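**Coffee hour: before or after the service?**

**pewsitter_ko** · 24/07/2025
Our vestry at St. Brendan's, Drasholm, wants to move coffee to before the 10:00 Eucharist. I've been going for 20 years and I've never once been early. Has any parish tried this?

**tcaron**
We did it at Keltiston from March on. Attendance at coffee doubled. Attendance at the first hymn fell by the same people.

**marthas_sister**
Disagree with Tyson. Newcomers like it. They can hold a cup and look busy, and they don't have to work out when to kneel. Seven households joined us that way.

**tcaron**
Seven households joined you because your organist retired.

**Mulugeta N.**
Ours is after, and it runs 40 minutes, longer if the rector brings up the roof. Keep it after. People need something to look forward to during the notices.

**pewsitter_ko**
Noted. The other half of the motion is a new table for the back of church. Wood, no cloth. I'm told the cloth is "tradition," though I remember it being bought.

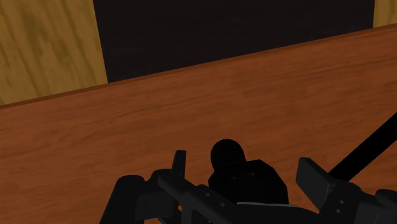 *Mockup, bare tabletop, reddish-brown with the grain showing*

**marthas_sister**
Handsome. Buy coasters.

**Mulugeta N.**
Too red next to pews, if yours are oak like ours. I'd ask for a darker stain.

**tcaron**
I like the red. I still wouldn't come at 9:30 to look at it.

**pewsitter_ko**
Vote is after Evensong. There will be coffee.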